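Tue 31 October, Rirnileo, small bedroom

Good day! We finally got to the bed and the jeans, which I've been looking forward to since August. Bed first. I wanted the woven mat to stay on with the patchwork quilt still around it, and I love how it looks, all those tan and brown stripes next to pink and turquoise squares with cartoons on them. The monkey face is my favorite patch by a mile.

Note for next time: smooth the quilt before anything gets laid out on the mat. A ridge under there throws off every fold line (I did it the lazy way first and had to start over).

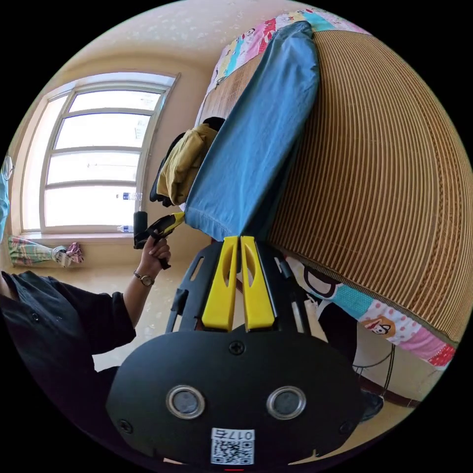

Patricio Figueroa: I'd fold on the mat every time. Denim slides on it, so you can square up the legs without dragging the quilt along. Just don't kneel on the edge, it creaks and then it splits.

Good point about kneeling, added to the sheet. On to the jeans, the light blue pair. My order is still to hold them up by the waistband, let the legs hang, give them one shake, then lay them down leg on leg and fold in 3. Stuart Lockwood folds in 2 and rolls, and his rolls do fit the Cernico drawer better, grr. I want to try both on the same pair.

The daylight from the window is great for this, by the way. Creases show right up.
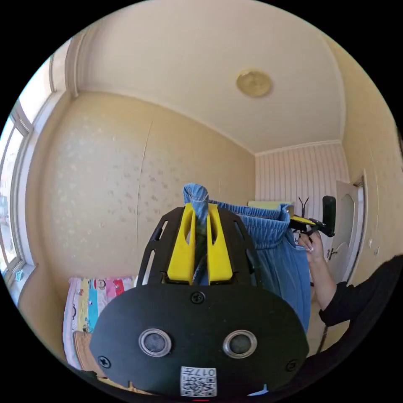 Do the jeans need to be buttoned before folding?
Only for the roll. For the flat fold leave them open and tuck the fly side in.

Still to do: the heavier pairs, and find out whether the Ilie shelf is deep enough for a flat stack.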